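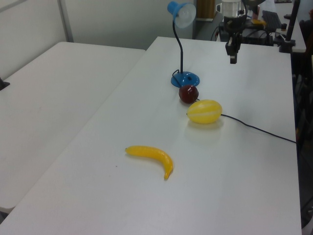
Play fruit and the blue gooseneck lamp on one of the white tables at Prellora.

Visit to Prellora, July

Four of us from the Ultau toy library went to see Prellora this month: Nanna Hedegaard, Oddur Juhl, Iulian Crăciun and me. Prellora keeps a large stock of everyday objects, play food and small household goods, and lends them in boxed sets to schools, clinics and anyone else with a use for them. We have 89 boxes at home and a catalog that no longer matches what is in them, so we wanted to see how a bigger collection is run.

We got there at 9:30. The entrance is on the side of the building, past the loading bay, and the sign still has the name of the previous tenant, Lauritsen, on it. Sigrún Hviid met us with visitor badges and took us straight to the storeroom.

The storeroom

The catalog stood at 2,754 items on the morning we visited. Play food makes up 272 of those, and fruit is the part that goes out most. Everything is kept in gray lidded bins on open shelves, one kind of object per bin. Bananas are with bananas, apples with apples. When a set is requested, someone walks the shelves with a printed list and fills a box, and when it comes back it is broken up again the same day. We store complete sets together, so one lost pear puts a whole box out of use. Oddur and I talked about this most of the way home.

Each bin has a card on the front with the object name, the supplier and the date of the last check. Most of the fruit comes from a supplier called Gindberg. Sigrún said their colors hold up well to washing but the stems come off the apples, and she has stopped gluing them back on.

The table room

After coffee we went across the hall to the room with the white tables. The walls are light gray and there is very little on them. Objects are laid out in small groups on the tabletops, and the groupings change often.

The one I spent the most time at had a banana, an apple and a yellow melon in a rough line, with a desk lamp at the end of it. The banana is yellow plastic and glossy, with a darker tip. The melon is oval with pale stripes running lengthwise, and it is a better melon than ours, which has been mistaken for a lemon by a good many children. The apple is dark red, small and shiny, with some mottling in the skin. We have plain bright red ones and I preferred this.

The lamp is a simple model with a round blue base, a blue shade and a thin black flexible neck. Iulian asked whether lamps are lent out too. They are, and they go on the same kind of card as the fruit, with an extra line for the bulb. We have always turned down donated lamps. Nanna thinks we should take a few for the home corner boxes, and I agree as long as someone checks the cords.

Washing and checking

Plastic food is washed in warm water with dish soap, rinsed, and left on racks overnight. Anything with a seam is squeezed over the sink first to see if water has got in. If it has, the item is thrown out. Electrical items are wiped down and switched on before they go back on the shelf.

The racks are ordinary dish racks. Sigrún told us they tried a drying cabinet for a while and it warped 20 bananas in one go.

Brynhildur Thygesen, who looks after the catalog, showed us how an item is entered. The record is short: name, main color, size in inches, supplier, bin number, one photo. She advised us to leave out condition notes, which go out of date quickly and take up most of the typing. Oddur has kept condition notes for years and was not convinced.

What we are bringing back

We are going to try single-kind bins for the play food only, starting in September, and leave the puzzles and dress-up boxes as they are. Nanna will write out the bin cards. I have asked Prellora for the item number of the striped melon.

For anyone planning the same trip, allow a full morning. Parking is free behind the building but fills up before 10. There is no lunch on site, and the bakery at the corner closes at 1:00. Sigrún is happy to take groups of up to six and prefers to be asked by email a couple of weeks ahead.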